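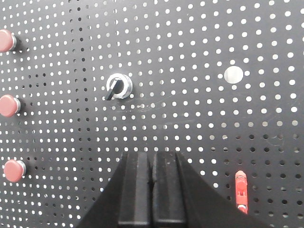
Does Winning the Toss Win the Match? A Look at Club Cricket in Flurnville

Project report, submitted Fri 5 April

1. Why we picked this question

Anyone who has played a season of club cricket has heard a captain blame the toss. The coin came down wrong, the other side chose to bowl on a damp pitch, and that was that. The claim gets repeated so often that players treat it as a rule of the game. We wanted to see if the scorecards of the Flurnville league back it up, and we went in doubtful. A captain who has just lost has every reason to point at the coin, and a captain who has just won rarely mentions it.

2. The data

We used 300 scorecards from three clubs: Bodby, Trasero and Cadwaladr. The clubs keep paper scorebooks, and most of the work was typing these up. It was slow. The Bodby books are neat and nearly complete. The Trasero books change format partway through, and for one stretch the scorer wrote the result but left the toss box blank. Cadwaladr records who won the toss but often not what they chose to do.

In all, 69 of the scorecards had no usable toss record and we dropped them. This bothers us more than we first thought it would. If scorers only bother to fill in the toss when it seemed to matter, the cards that are left will make the toss look more important than it is. We have no way to check that from the books alone.

Games that were rained off were kept in the file but not used for the win counts. Ties were treated the same way.

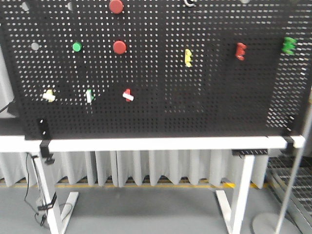

The next problem was deciding what "won the toss" should be compared with. The obvious test is whether the side that won the toss also won the match more than half the time. It did, but only by a small margin, and the margin moved around depending on which club we looked at. When we took out the Cadwaladr games it nearly vanished. A result that depends on one club's scorebooks is not one we want to lean on.

3. Bat first or bowl first

Most captains in our sample chose to bat. When we asked players why, we mostly got a version of "runs on the board." The sides that chose to bowl did slightly better, which sounds like a finding until you look at who was making the choice. The stronger sides bowled first more often, perhaps because they trusted themselves to chase anything. Good teams win more games, so we can't give the credit to the decision.

We tried to deal with this by comparing only games between sides that finished within 2 places of each other in the table. That left a much smaller group, and the gap between batting and bowling first shrank to the point where a handful of different results would have turned it around. Our teacher suggested a significance test. We ran one on this group and it did not come out significant.

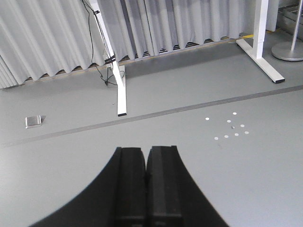

Weather should matter too, at least in theory. Early season pitches are supposed to be softer, and the league plays its first friendlies in March. We only had 6 games from that month with a full record, which is far too few to say anything. Several people told us with great confidence that bowling first early in the year is worth a lot of runs. They may be right – our scorecards can't show it either way.

4. What we think the numbers say

The toss may give a small advantage in this league. It may also give none. We would not accept "we lost the toss" as an explanation for a defeat without hearing a good deal more about dropped catches and who was missing from the side that day.

5. Limits and what we would change

Three clubs are not the whole league, and we chose these because they let us borrow the books. Typing errors are likely. We checked a sample of our entries against the originals and fixed the mistakes we found, but we did not check every card.

If we did this again, we would ask captains to write down before play what they wanted to do and why, win or lose the toss. That would let us separate games where the loser of the toss got what they wanted anyway. We suspect there are a lot of those – two captains at Trasero told us they were often happy to lose it.

The spreadsheet is in the shared folder with a note on how each column was filled in. The blank toss entries are marked so that anyone who finds the missing records can add them.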